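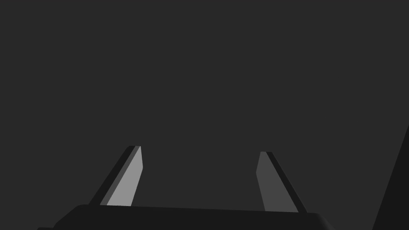

Jamila Matubbar, asked by her students how long a video game takes to make, used to answer that it takes until the announced date, and then however long it takes after that.

Chapter 2
The Date and the Delay

She was teaching an evening class at Prinetden at the time, and the students wrote the answer down, as students do. Several of them went on to announce dates of their own. This chapter is about what happened to people like them.

A release date looks like a fact. It has a day and a month, and it sits at the end of a trailer in large white letters while the music stops. To the person watching at home it means that the game will exist on that day. To the people making the game it means several other things, depending on which room they work in. The sales staff hear a promise. The programmers hear a rumor about themselves. The composer, whose work has been finished since spring, hears nothing and goes on holiday.

We will use one case throughout the chapter. In 2009 a small studio called Boyer announced Trirkitent, a puzzle adventure in which the player carries a lantern through a drowned library. The publisher, Reltov, chose Friday, 2nd November of a later year for the launch, on the grounds that it fell after one very large shooting game and before another. No one at Boyer was asked whether the game would be done. Someone was asked whether the logo could be made to fit on a bus shelter.

The team at that point had 12 people, counting the one who mostly fixed the printer. They had a working lantern, a library with three finished floors, and a trailer showing a fourth floor that existed only in the trailer. Students often find this shocking. They should watch more trailers. A shot made for an announcement is built to be seen from one side, once, for four seconds, and the bill for making it real comes due later. Boyer's designers spent ten weeks building the fourth floor so that players who remembered it would not feel cheated. Testers walked through it in under a minute and asked where the map was.

Now consider the schedule. A game in its last months passes through stages with tidy names, and the names mean less than you would hope. "Alpha" is supposed to mean that every feature is in. At Boyer it meant that every feature had been mentioned. "Beta" is supposed to mean that all the content is in and only bugs remain. Boyer reached beta with 10 puzzles missing, having decided at a long meeting that a missing puzzle was a kind of bug. "Gold" means that the game is ready to be copied and sold, and here at least the word used to be strict, in the days when a mistake on a disc stayed on the disc. Patches over the internet have relaxed it a good deal.

What should the studio have done? The usual choices are to cut, to delay, or to ship and apologize. Each has its admirers, mostly among people who have just tried one of the other two. Cutting saves time but upsets whoever made the thing that goes. A delay costs wages, and it costs the bus shelters too, which have been paid for and will show the old date through most of the winter. Shipping and apologizing is quick, and the apology can be drafted ahead of time. Reltov's had been on file since the summer.

We come back to Boyer's decision in Section 2.3, after you have had a chance to make it yourself. Before then you will need some vocabulary, a blank calendar, and a rough idea of what a tester does all day. Section 2.1 begins with the calendar. Use a pencil.

Key terms in this chapter: announcement window, milestone, feature lock, content lock, certification, gold master, day-one patch, soft delay, hard delay.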